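홈 회사소개 제품·서비스 보도자료 자료실 채용 문의

키케오, 사무용 책상 위 비닐봉투 취급 기준 '프레렉' 제3판 공개

개봉, 적재, 반출, 재사용 절차를 한 문서로 통합. 플라킥 배송 거점에 우선 적용

8월 | 키케오 홍보팀

공유 146 댓글 3

사무공간 물품관리 업체 키케오(Kikeo)는 책상 위에서 이루어지는 비닐봉투 취급 작업의 기준서 '프레렉(Prereck)' 제3판을 공개한다고 밝혔다. 기준서는 소량의 식음료와 생활용품을 얇은 비닐봉투로 받아 책상에서 꺼내거나 다시 담는 작업을 대상으로 하며, 봉투 개구부의 파지 방법, 내용물의 적재 순서, 책상 면의 작업 구역 설정, 사용한 봉투의 보관과 폐기를 다룬다.

제2판까지는 개봉과 폐기가 별도 문서로 나뉘어 있었다. 제3판에서는 두 문서를 합치고 중복 조항을 삭제했으며, 적재 순서 항목을 새로 추가했다. 용어도 일부 정리했다. 기존의 '입구'와 '주둥이'는 '개구부'로, '귀'와 '끈'은 '손잡이 고리'로 통일했다. '접힘부'는 봉투 측면의 제조 주름만을 가리키며, 사용 중 생긴 구김은 포함하지 않는다.

적용 범위

기준서의 적용 대상은 손잡이 고리가 있는 얇은 필름 봉투와 손잡이가 없는 평봉투다. 종이봉투, 부직포 가방, 보냉 포장재는 제외된다. 내용물은 한 손으로 들 수 있는 상자, 병, 파우치, 낱개 포장 식품으로 한정한다. 유리 용기와 뚜껑이 없는 용기는 별도 부속서에서 다루며 부속서는 이번 공개 범위에 들어가지 않는다.

작업대는 일반 사무용 책상을 기준으로 한다. 물류 작업대와 계산대는 면이 넓고 주변 장애물이 적어 사무용 책상과 조건이 다르다. 사무용 책상에는 모니터 받침, 키보드, 케이블, 상부 선반 등이 놓이는 경우가 많고, 봉투를 벌릴 수 있는 폭도 그만큼 줄어든다. 키케오는 제3판의 모든 절차를 이러한 책상 면에서 검토했다.

검토 과정

검토는 시나가(Sinaga) 업무동에서 진행되었다. 기록된 작업은 모두 352건이며, 작업 한 건은 봉투가 책상에 놓인 시점부터 양손이 봉투에서 떨어지는 시점까지로 정의했다. 이 가운데 146건은 담기 작업이고 나머지는 꺼내기 작업이다. 중간에 전화 응대 등으로 중단된 작업은 집계 전에 제외했다.

작업마다 개구부를 잡은 손, 봉투 안으로 들어간 손, 내용물이 놓인 위치, 봉투의 넘어짐 여부, 필름 손상 여부를 기재했다. 소요 시간은 기재하되 평가 항목으로 사용하지 않았다. 내용물의 종류와 수량이 작업마다 달라 시간만으로 방법 간 차이를 비교하기 어렵다는 판단에 따른 것이다.

꺼내기와 담기를 통틀어 가장 많이 관찰된 자세는 한 손으로 개구부 상단을 잡고 다른 손을 안쪽에 넣는 자세였다. 전체의 87%가 여기에 해당했다. 기준서는 이 자세를 '기본 파지'로 정의하고 이후의 절차를 모두 기본 파지에서 시작하도록 구성했다.
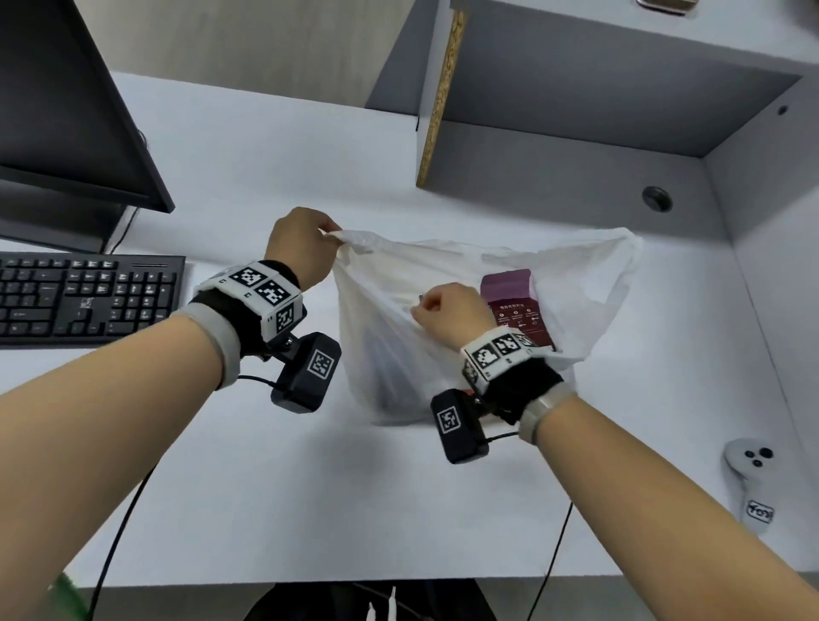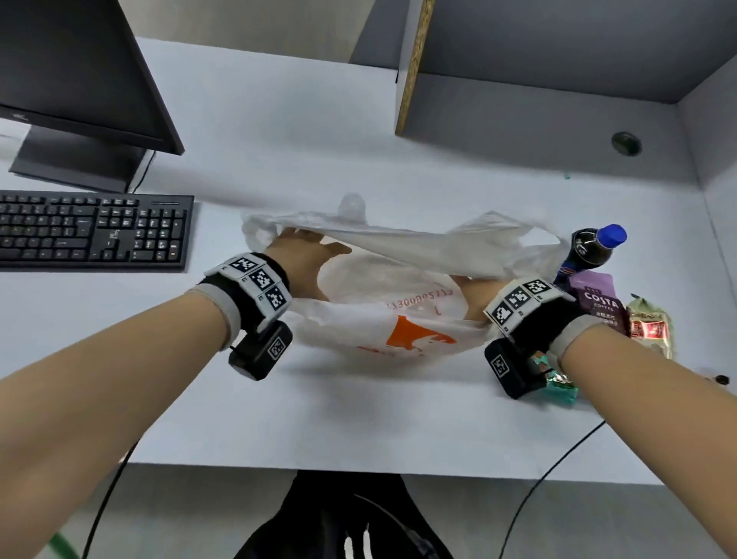

흰색 책상 면에서 왼손으로 비닐봉투의 윗부분을 잡고 오른손을 봉투 안에 넣은 모습

개구부 파지

기본 파지에서 개구부를 잡는 손은 필름을 한 겹만 잡는다. 두 겹을 함께 잡으면 개구부가 닫힌 상태로 들려 안쪽 손이 들어갈 공간이 생기지 않는다. 필름 끝단은 엄지와 나머지 손가락 사이에 넣고, 잡은 부분을 위로 들어 개구부를 연다. 손톱으로 필름을 누르는 방법은 사용하지 않는다.

손잡이 고리가 있는 봉투의 경우 고리 자체를 잡지 않고 고리와 고리 사이의 끝단을 잡도록 했다. 고리를 잡고 벌리면 힘이 고리 하단에 집중되며, 해당 부위는 검토 과정에서 필름 손상이 가장 자주 기록된 위치다. 반대편 고리는 책상 면에 눕혀 두거나 바깥으로 펼쳐 둔다. 고리가 다른 물품 위에 걸쳐 있는 경우 담기 작업에서는 걷어낸 뒤 진행하고, 꺼내기 작업에서는 그대로 두어도 무방하다.

새 봉투의 개구부가 밀착되어 열리지 않을 때는 끝단을 양손으로 잡고 서로 반대 방향으로 문지른다. 손에 물을 묻히거나 입으로 바람을 불어 넣는 방법은 식품 포장에 적용할 수 없으므로 기준서에서 삭제했다. 제2판 사용자는 이 조항의 변경을 확인할 필요가 있다.

적재 순서

담기 작업의 적재 순서는 바닥면이 평평한 물품, 세울 수 있는 물품, 형태가 변하는 물품 순이다. 상자류는 가장 넓은 면을 봉투 바닥에 닿게 하고, 모서리가 필름과 직접 닿는 경우 모서리 방향을 접힘부 쪽으로 돌린다. 접힘부는 여유 필름이 있어 모서리가 닿아도 당겨지는 정도가 작다.

병류는 뚜껑을 위로 하여 상자 옆에 세운다. 상자 없이 병만 담을 때는 병을 눕히고 뚜껑을 개구부 반대쪽으로 향하게 한다. 이 배치에서는 봉투를 들어 올릴 때 병이 한쪽으로 쏠리므로, 들기 전에 바닥을 한 손으로 받친다. 과자 봉지와 파우치류는 남은 공간에 마지막으로 넣고 위에서 누르지 않는다.

무게가 한쪽으로 몰린 봉투는 책상 위에서 넘어지기 쉽다. 제3판은 적재를 마친 봉투를 책상 안쪽에 두고, 키보드와 봉투 사이에는 손바닥 하나가 들어갈 간격을 남기도록 규정한다. 상부 선반이 있는 책상에서는 봉투 상단이 선반 하단에 닿지 않는 위치를 택한다. 선반 앞면의 판재 단면이 마감되지 않은 경우에는 필름이 걸릴 수 있으므로 봉투를 단면 쪽으로 끌지 않는다.

꺼내기 절차

꺼내기 작업은 적재의 역순을 원칙으로 하되, 어떻게 담겼는지 알 수 없는 봉투는 먼저 바깥쪽에서 내용물의 위치를 확인한다. 반투명 필름의 경우 윤곽만으로 상자와 병의 구분이 가능한 때가 많다. 불투명 필름은 바닥을 가볍게 받쳐 무게 중심을 확인한다.

안쪽 손은 물품의 윗부분을 잡아 수직으로 올린다. 상자를 비스듬히 당기면 모서리가 필름을 긁는다. 필름이 물품에 달라붙어 함께 올라오는 경우 개구부를 잡은 손을 아래로 내려 필름을 벗기듯 분리한다. 꺼낸 물품은 봉투의 오른쪽이나 왼쪽 한쪽에만 모아 놓는다. 어느 쪽을 사용할지는 작업자가 정하며, 작업 도중에 바꾸지 않는다.

봉투를 뒤집어 내용물을 쏟는 방법은 모든 물품에 대해 금지한다. 이 조항은 제1판부터 유지되고 있다.

재사용과 폐기

비운 봉투는 손상 여부를 확인한 뒤 재사용품과 폐기품으로 나눈다. 바닥 용착선이 벌어진 것, 손잡이 고리 하단이 하얗게 늘어난 것, 음식물이 묻은 것은 폐기품이다. 구김과 인쇄의 벗겨짐은 폐기 사유가 되지 않는다.

재사용품은 공기를 뺀 뒤 길이 방향으로 접고, 바닥에서 개구부 방향으로 말아 보관한다. 개구부부터 말면 공기가 바닥 쪽에 남아 부피가 줄지 않는다. 매듭을 지어 보관하는 방식은 다시 펼칠 때 고리가 늘어나 권장하지 않는다. 보관함은 서랍 한 칸을 넘기지 않는 크기로 하고, 넘치는 분량은 층별 수거함으로 옮긴다.

적용 일정

제3판은 플라킥(Flarkik)이 운영하는 사내 매점 배송 거점에 먼저 적용된다. 플라킥은 각 거점의 포장 담당 인력에게 적재 순서와 개구부 파지 항목을 배포하고, 수령자에게는 꺼내기와 재사용 항목만 추린 요약본을 제공할 계획이다. 시나가 업무동에서는 기존 제2판 안내문을 제3판 요약본으로 교체하는 작업이 8월 중 마무리된다.

키케오는 적용 거점에서 접수한 의견을 모아 유리 용기 부속서의 개정에 반영할 예정이다. 보냉 포장재에 대한 기준은 별도의 문서 번호로 관리하며 일정은 정해지지 않았다.

자료 이용

기준서 전문과 요약본은 키케오 자료실에서 내려받을 수 있다. 인쇄하여 작업 장소에 게시하는 것은 별도 허가 없이 가능하다. 조항을 발췌하는 경우 판 번호를 함께 표기해야 한다. 제1판과 제2판은 비교 목적으로 자료실에 남겨 두며, 신규 적용에는 사용하지 않는다.

키케오 개요

키케오는 사무공간의 소모품 수령, 보관, 배치에 관한 절차를 작성하고 관리하는 업체다. 프레렉은 키케오가 발행하는 작업 기준서의 명칭으로, 봉투 취급편 외에 서랍 정리편과 탕비실 비품편이 있다.

문의: 키케오 홍보팀, 자료실 내 문의 양식 이용

이전 글 다음 글 목록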